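Section 4: Getting Jellumik ready for a gig

Right, you've got Jellumik installed and you've made your first project (if you haven't, go back to Section 3, I'll wait). This section covers turning a pile of backing tracks and click tracks into a set you can play live without breaking into a sweat. I wrote Jellumik for my own band, Gatard, and we've used it at every show since August, so most of what follows comes from things going wrong on us at some point.

You'll need your laptop, an audio interface with at least four outputs, and your tracks as WAV files. MP3s will load, but the gaps at the start will drive your drummer up the wall.

4.1 Importing your songs

1. Open your project and click Set, then New Set. Give it a name you'll recognise in the dark. Ours is called Flurkthorpe, after the town where we played the first one.

2. Drag each song's folder onto the left-hand column. One folder per song, please! If you drop loose files in, Jellumik treats every file as a separate song and you'll be there all night tidying up.

3. Wait for the little bar next to each song to go green. You can carry on working while it does this.

4. Click the tempo box and type in the tempo. Jellumik has a guess for you, and it's usually right, but fast songs sometimes come in at half speed. Our opener is 178 and it always gets read as 89, so I type it in by hand.

Note: if a song changes tempo halfway through, leave the box alone and use the Map tab instead. That's in Section 6.

4.2 Sending the click to the drummer and nobody else

This is the bit everyone emails me about, so go slowly.

1. Plug in your interface before you open Jellumik. If you plug it in afterwards you'll need to press Rescan.

2. Go to Outputs. You'll see four rows: Left, Right, Click and Cue.

3. Set Left and Right to outputs 1 and 2. Those go to the desk.

4. Set Click to output 3 and Cue to output 4. Those go to the drummer's headphone amp.

5. Press Test on each row in turn and have somebody listen at the other end.

Caution: turn the headphone amp all the way down before you press Test. The test tone is loud, and I'm still apologising to Chiharu Tsuchiya, our drummer, for the first time I tried it.

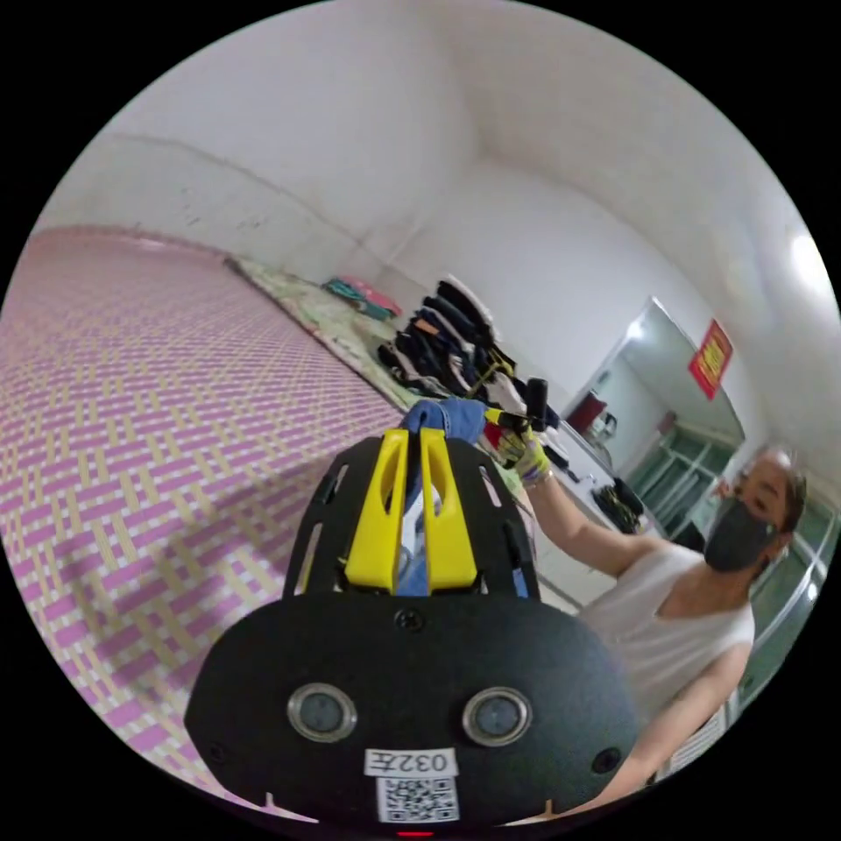 If you hear the click coming through the main speakers, check the interface's own mixer software before you blame Jellumik. A lot of interfaces copy everything to outputs 1 and 2 until you tell them to stop, and the setting is often hidden under a heading like Monitor Mix or Loopback. Turn it off, close the mixer, and run the test again.

4.3 Putting the set in order

1. Drag the songs up and down until you're happy.

2. Between each pair of songs there's a small grey gap. Click it and choose Stop, Wait or Run On.

Stop means nothing happens until you press the space bar or your pedal. Wait leaves a pause, in seconds, and then starts the next song. Run On goes straight in. I'd use Stop nearly everywhere. We have a Wait of 9 seconds before the ballad, just long enough for Hina Hayat to swap guitars, and one Run On for the last two songs, and that's plenty of excitement for me.

3. Check the total at the bottom of the column. It counts your Waits but it can't count your Stops (or your singer's stories), so if the venue has given you 30 minutes, leave some room.

4. Press Lock Set. The column turns blue and nothing can be dragged by accident. To change your mind, hold Shift and press Lock Set again.

4.4 Setting up a foot pedal

Any USB or Bluetooth pedal that pretends to be a keyboard will work. I'd go for USB on stage every time.

1. Go to Controls and click Learn next to Play/Stop.

2. Press the pedal once. The key it sends will appear in the box.

3. Do the same for Next Song and, if you've got a second switch free, Panic.

Note: Panic fades everything over two seconds and keeps the click going, so the band can finish the song without the tracks. Practise it! We rehearse it with our slow one, Ostapchuk, which sits at 113 and gives you time to think.

Caution: if your pedal has more than one mode, write the mode number on a bit of tape and stick it underneath. Changing mode changes the keys it sends, and Jellumik will just sit there ignoring you.

4.5 Before you leave the house

Export the set to a USB stick using File, then Export Set, with Include Audio ticked. Open it once from the stick to make sure it plays. Turn off wifi, updates and screen savers, and pack the laptop charger in the same bag as the laptop.

Section 5 covers soundcheck.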